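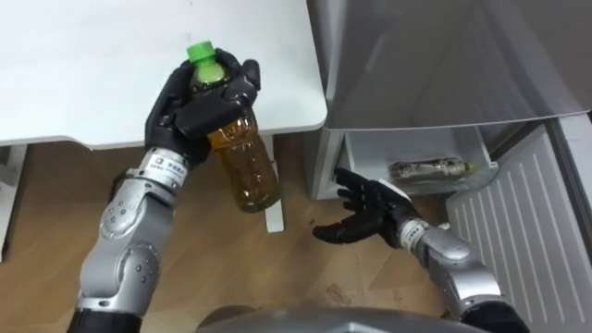
3 Setting up and looking after the cell

I ran the cell at Brikimdale myself, so most of this section is about small chores. We call the robot Lela. It works between a white desk and a low compartment that holds drinks bottles, and it does the same few jobs over and over: fetch, pass across, put back, close.

My morning check starts at the wrists. I try each finger by hand with the motors off, then power up and run the Jendetti start-up routine, which moves every joint slowly through its range. If a finger lags I tighten the screws at the base of the hand and run it again. Over 80 sessions I stopped for a lagging finger 17 times, nearly always on the right hand, which does most of the reaching down.

Cables took more of my time than I'd expected! Seen from the head camera, they loop out from the right arm and over the floor, close to where the hand has to go. I leave enough slack for the arm at full stretch and then walk the loop back with my foot before each run.
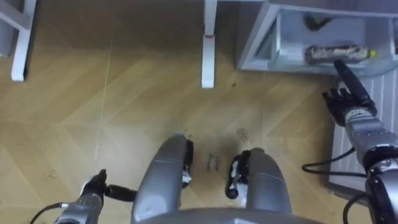 3.1 The low reach

The low reach is the awkward bit. The arm has to come down past the legs and forward to a bottle lying on its side, and a centimetre of error at the shoulder is a lot more by the fingertips. I re-zero the shoulder before every block of trials (I skipped it once, in November, and threw away the whole afternoon's data).

Figure 3. The right gripper closed around a bottle at the edge of the open fridge.

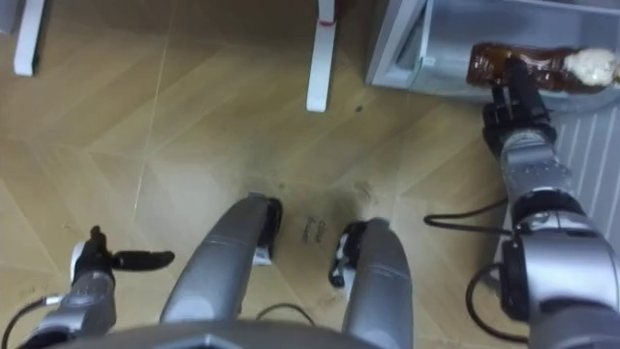
3.2 Support and power

Lela stands on its own feet, but I keep the support tethers on for all desk work. I look over the Kuster clips before lifting and again at lunch. The power cable trails from the back down to the floor, and I lay it in a wide curve well behind the heels – a tight bend at the plug gave us error 805 more than once.
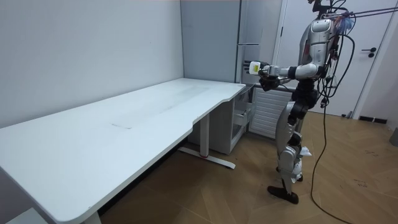
How often does the shoulder need re-zeroing?

Before every block of trials, and again after any knock or emergency stop. It takes me 3 minutes, and I write the offsets in the log each time so that a slow drift shows up.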